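Features | Robotics | Materials | Archive | Subscribe

September issue
By Usa Chantharasri

Learning when to wait

Two-arm manipulation policies trained from demonstration tend to fail at a predictable point. Each arm can complete its own grasp, but the pair loses time, or collides, when both need the same part of the table. The Skanlow project at Vevosby treats this as a scheduling problem that the policy should learn directly from the operators' pauses.
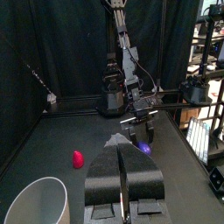 A purple object held in the far gripper, seen past the near one.

The training set consists of 2,000 teleoperated episodes using toy produce, a cup and other small items. Standard practice trims idle segments before training. Skanlow keeps them and labels each one with the state of the other arm, so that a stationary gripper counts as an action with a cause.

Grasp quality is handled separately. A small network scores each wrist view for slip risk and passes one number to the main policy.

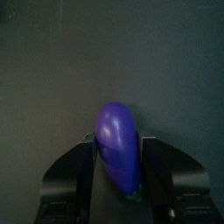
The score is updated with every new wrist image and has no access to the fixed cameras. Keeping the two streams apart costs some accuracy on partly hidden objects, but it makes failures easier to trace.

Against a baseline trained on trimmed data, arm-to-arm contacts fell from 31 to 7 over the same test set. Mean completion time barely changed – the waits added by the policy were offset by fewer retries.

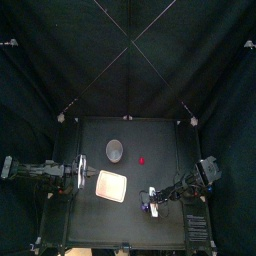

Layout matters more than object type. Most of the remaining contacts came from trials in which both targets lay near the midline, where the demonstrations themselves were inconsistent. Four operators supplied the data, and they did not agree on which arm should yield.

A follow-up will fix a yielding rule before collection begins and repeat the comparison.

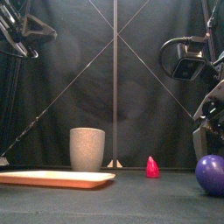

Balthasar Hollenstein is unconvinced that a fixed rule will help. In his view the disagreement between operators is useful signal, and removing it would produce a policy that waits correctly on this table and poorly on any other. He would condition on operator identity and leave the pauses as recorded.

Contact the editors | Copyright Gedier | Back to top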